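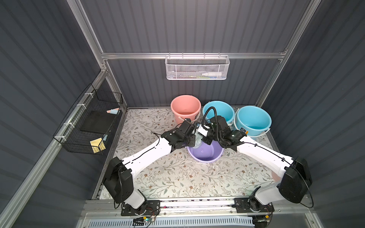
Two arms and one cloth over the purple bucket, in one of our teaching cells.

About Wastavine

Wastavine is a small company which teaches robots to do household and cleaning work. We do it by hand. A person sits at a pair of control handles, moves them, and the robot arms in the cell move in the same way. Everything the person does is recorded, and from these recordings the robot learns to do the task alone. We do not write long programs that say where each finger must go. We show it, many times, until the showing is good enough.

We are 23 people today. When we started, in one room above a bicycle shop, there were only two of us and one arm, and the arm was often broken.

How we started

Our founder, Dymphna Tierney, worked for many years in a commercial laundry before she studied engineering. She knew how much of that work is in the hands: how you feel that a cloth is heavy, how you turn the wrist at the end of a wring. She did not believe that a person could explain this in words to a machine, and she thought that it must be possible to pass it directly. The first task she recorded was to fold a tea towel. It took the whole of February and the towel was never very straight, but we still have it, in a drawer in the kitchen.

After the towel we went to harder things. Cloth is difficult for robots because it does not keep its shape. Cloth and a bucket together is more difficult again, and this has become the work for which we are best known.

What we teach

Most of our work today is with cloths, sponges, bottles and buckets. Typical tasks are:

- lifting a cloth out of a bucket and wringing it with two arms
- moving a cloth from one bucket to another
- wiping a flat surface and coming back for a clean side
- taking a sponge from a rack and putting it back in the same place

Each task is shown by several different people. This is important for us. If only one person shows the wringing, the robot learns the habits of that person, also the bad ones. One of our operators is left-handed and his recordings are very useful, although in the beginning we had to change the order of the handles for him.

For the wringing task alone we have kept 1075 recordings. We threw away many more. A recording is thrown away when the person hesitates too long, or when the cloth is dropped and the person does not recover it well. When it is dropped and recovered in a calm way, we keep it, and we mark it. The robot will also drop the cloth one day and it should know what to do then.

Our cells

We call the place where an arm works a cell. Our cells have an aluminium frame and dark ribbed walls, and the two arms stand at the front rail and reach inwards. We hang baskets and wire racks on the frame, so the small things do not lie on the floor of the cell. On the floor we put a printed mat with flowers and leaves. Homes have patterns in them, and we prefer that our robots meet patterns early.

The buckets come in different colours for the same reason. We buy ordinary household things in ordinary shops and we change them often. The cell where we do most of the bucket work is named Andel. The other one is Rirkell, and it is used for folding and for visitors who want to try the handles.

How a person learns to teach

New operators do not need to know robots. We have had a baker, a dental nurse and two students of music. In the first week they only move empty grippers, from one side to the other, slowly. In the second week they get a dry cloth. Water comes after that. A good operator is not the fastest one. We look for somebody who makes a smooth movement, who looks before closing the gripper, and who can do the same task for the third hour with the same care as in the first.

Nobody works at the handles for more than 2 hours without a pause. The shoulders become tired and you can see it in the data before the person feels it.

Who we work with

We record tasks for research groups and for makers of cleaning equipment. Our longest partner is the workshop Ó Dubhghaill, who built our first control handles and still repairs them. They also taught us to make the handles heavier than we wanted, and they were right.

Visit us

We open the doors to schools and to the public once in the year. The next open day is 28th August. Last time we had 345 visitors and the queue for the handles was long, so please write to us before you come. Children can try the handles if an adult stands with them.

Search this site
Enter keyword
Go

Comments

Marit
I came with my class last year and the pupils still speak about it. Is it possible to book Rirkell for a whole group, or only one by one?

Wastavine team
Dear Marit, a group is fine - up to ten pupils, and please tell us their age.

old_mop
I cleaned offices for a long time. Do you also record people who do this work as their job? I wring a cloth quite differently from my daughter and I think mine comes out drier.

Wastavine team
Yes, and we would like very much to have you at the handles. Please write to the office and ask for Dymphna.

Joss P.
Do the grippers wear out from the water? We have had trouble with ours.

Wastavine team
The pads do. We change them often and keep spare ones beside the cell.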